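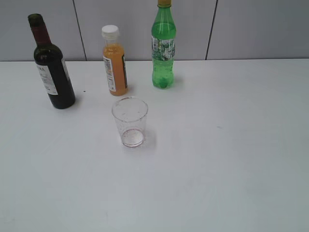
11/2/20 - drinks table, cup + three bottles

Bench 7, white top. Valtteri Sjöberg in after lunch, me before. Writing this up fast, van to Stavton leaves at five and I still have to print labels.

What's on the table: wine bottle (dark glass, red-brown foil), small OJ with the white cap, green soda. One clear plastic cup. That's the whole set until Kemppainen sends the rest of the glassware. They said August. Not holding my breath.

Placement - settled on this, please dont change it without a note:
- wine far left
- juice to the right of the wine
- soda next, toward the wall
- cup out in front of the bottles, near the middle

Tried the cup on the left first. Bad, you reach across the wine every time and the neck is exactly at sleeve height. Moved it.

Pour order. Valtteri wants wine first, then juice, then soda. I want soda first because it's the one that goes off while you stand there talking. We did not agree. Going with his for this week, mine next, compare notes after.

Volumes written on the Plukunura sheet: bottle check weight 424 g for the one we used to zero the scale, then 300 ml max in any cup, no matter what the cup says it holds. Somebody had 700 on the old sheet, that was for the pitcher, crossed it out. If you see 700 anywhere else cross it out too. 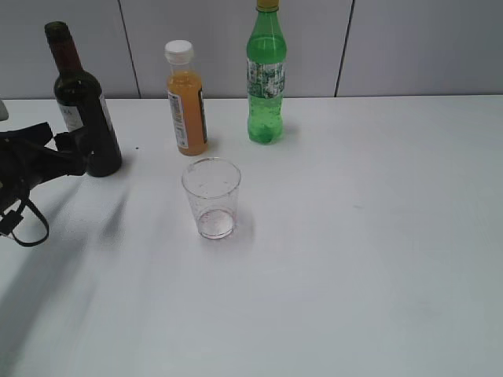
Spacing. Need a full hand between wine and juice or you knock one getting to the other. Valtteri's hands are bigger than mine so use his. Soda can sit further back, it's tall enough to grab from anywhere. Watch the top when you lift it, shelf over the bench is lower than you think (my knuckles, Thursday).

Labels: wine label drifts round every time it gets put down. Doesn't matter for pouring but matters when two people are comparing notes and one says "label side". Say LEFT or RIGHT, not label side. Same for the juice.

Caps. Green soda cap goes back on right away, hand tight. Juice cap same. Wine has no cork plan at all, need stoppers. Wondel has the rubber ones, cheap, order a bag. Also paper towels, we're on the last roll and it's the thin kind.

Wipe down: damp cloth, then dry cloth. No spray near the scale. The white top shows everything wich is annoying but at least you catch drips before they get to the edge.

Cups next. We only have the one kind of clear one left in the drawer, and I'd like to stop reusing them past a day.
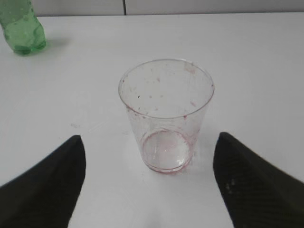
Red specks up the walls, pink ring round the base, bit of a smear by the rim. Scratches too. A rinse under the tap is not going to cut it. Proposal: warm water + drop of dish soap, bottle brush, upside down on the rack overnight. If its still pink in the morning toss it. Valtteri says toss all of them now and buy a sleeve. Probably right, but cups come out of my budget line and not his.

To do
- stoppers, towels (Wondel)
- brush w/ a longer handle, current one doesn't reach teh bottom
- fix old sheet, 700 -> 300
- chase Kemppainen re glassware, again
- tape marks for bottle positions, the blue tape NOT the masking tape
- ask V. if the juice goes back in the fridge between rounds or stays out. I've been leaving it out

Still open: do we write down how full each bottle is at the start? I say yes, a marker line on the side would do it. Will try tomorrow on the juice.

Recent entries
Scale drift, second try
Bench 7 shelf height
Pitcher sheet (old)
Plukunura sheet, how to fill in
Stavton van packing list
Drawer labels, kitchen side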